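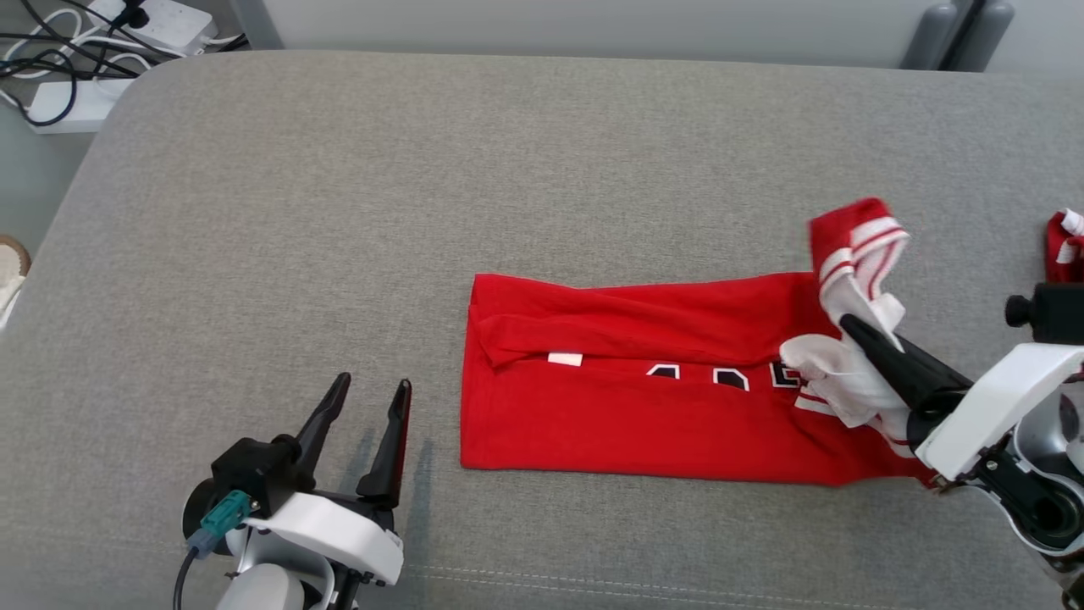

Folding a red jersey on the padded bench at Fetine.

Naima Helmy had planned to buy the arms first and worry about the rest later, and she laughs about that now, over a coffee that has gone cold while we talk. "I had a lovely spreadsheet," she says. "It had the arms, the shipping, and one little line at the bottom called 'other.' Well, other ate almost 40 percent of the budget!"

Other was spare fingers, mostly, and cables, and a service plan from Sirkell that she went back and forth on until October. She had a cheaper quote from Firkent too, but their parts took 23 days to arrive, and she couldn't see Fetine's laundry side waiting that long in the middle of a season.

Sports clothes are what she wants the next purchase to handle. "Towels are easy to budget for, bless them. A jersey has sleeves and cuffs and big slippery numbers, and every one wants its own bit of patience." She has set aside 300 hours of practice folding before she'll sign for a second pair.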